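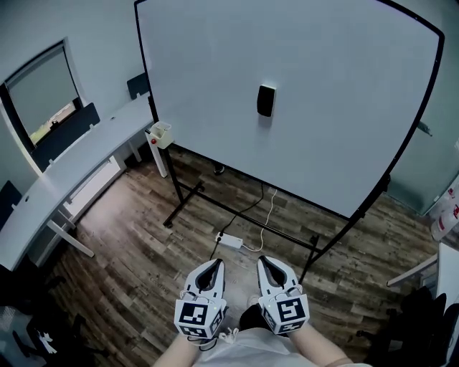 3.2 Hand-held grippers, second build

The first pair was put together at Tomoyo Amano's kitchen table and was too heavy at the front. The second build, used for everything reported from here on, was done over 9 evenings in the shared workshop at Palladholm. Two grippers, one per hand, each with a marker cube at the base so that pose can be recovered from the head camera alone. Bodies are white plastic, jaws curved, black pads on the inside faces (Figure 2).

Figure 2. The grippers in use, held at waist height in front of a whiteboard on a stand. Marker cubes at the base of each.

Each cube has its own set of patterns. Early on we printed the same set twice and left and right got swaped in the tracker, so all of the January recordings were dropped. Pads are cut from Drelleck sheet, glued, left overnight. Fit is tight. Sand the slot first.

Calibration: 20 poses per hand, elbows in, then again with arms out. Markers are lost when the wrist rolls too far inward, worst near bright windows. Matte paper helped some. Gloss did not. We have not tried larger cubes becuase they knock together on two-handed grasps.

Jaw opening is read from the pads, see 3.3. Cable pulls and eraser pick-ups are treated seperately in Section 4.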